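**Progress report to the Hauser Fund, 10 Sep 2020**

Project: Gristidbridge winter clothing exchange

This report covers the spring and summer. The last one ended with the move out of the school basement, so we start from there.

**Premises**

We have been in the Walteck building since April. The rent is as stated in our application and includes heat. The back room took longer to set up than planned because the shelving came in the wrong depth and had to be exchanged. It is now in use. The roof leak over the side entrance was fixed by the landlord in July at no cost to the project.

**Collection**

Drop-off was closed for seven weeks in the spring. We reopened with bins outside the front door on two mornings a week, and donations picked up quickly, mostly coats and snow pants. Everything is bagged on arrival and left for three days before sorting.

We have 2,540 items sorted and on the shelves. Adult coats make up the largest share. Children's boots are short in every size, and we expect to buy some. Items with broken zippers go to the repair table, where two people sew on a regular schedule. They can replace a coat zipper in less than an hour, but zippers in the longer lengths have been hard to get and there is a backlog.

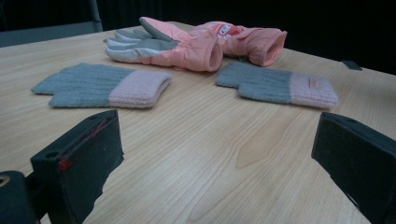 Small items are still the slowest part of sorting. Hats and scarves go straight into open tubs by size, but anything that comes in twos has to be matched and clipped together, and a lot of time goes into looking for the other one. Singles are kept until the end of the season and then sent to textile recycling. We changed the size labels in June from age to hand and foot length, which families had asked for.

**Distribution**

The exchange will open by appointment this year. Each family gets a 24-minute slot, with a short gap for wiping down the racks and counter. We tested the booking sheet in August with 50 households already on our list. Most had no trouble with it. The main complaint was that evening slots filled first, so we have added a second evening.

Families who can't come in may send a list of sizes and pick up a packed bag at the door. Jonow Laundry has agreed to wash bedding and heavier coats for us at a reduced rate through the winter.

**Budget**

Spending is under plan on transport and over plan on cleaning supplies and shelving. We ask permission to move the unspent transport money to the boots line. No other change is requested.

**Next steps**

- Finish the zipper backlog
- Order children's boots once the transfer is approved
- Print the booking notice in the three languages used last year
- Open for appointments in the first week of November

The next report will include household numbers and a full list of sizes we ran out of.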